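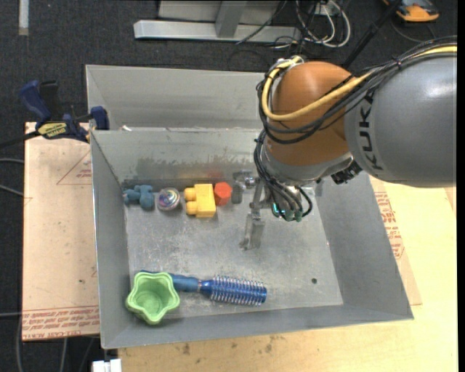
Questions I get asked about the Stikix board inspector

I look after the Stikix at Cilus, so most questions about it land in my inbox sooner or later. These are the ones that come up again and again.

What does it check?
Solder joints, missing parts and parts fitted the wrong way round. It compares each board with a good one you've shown it beforehand. It won't tell you if a chip is dead - you still need an electrical test for that.

How many good boards do I need to set up a new job?
I use 5. You can get away with fewer on a simple board, but you'll spend the afternoon clearing false alarms (I've done it, never again!).

How long does set-up take?
Allow 60 minutes for your first one. Mine are a lot quicker now, but I still make a cup of tea first.

Can it handle small batches?
Yes, and I love it for those. Our Weltley site mostly runs lots of under 1,000 and changes jobs up to 4 times a shift. Just save each job under its own name, please, with the board revision at the end.

Why does it keep flagging the same good joint?
Usually it's the lighting. Clean the ring light cover, run the grey card again and try the board once more. If it still complains, send me the saved picture and the job name.

Is the new software out yet?
Not yet - we're expecting it in August. Your old jobs will open in it, but do take a back-up.

Last updated 14 April 2025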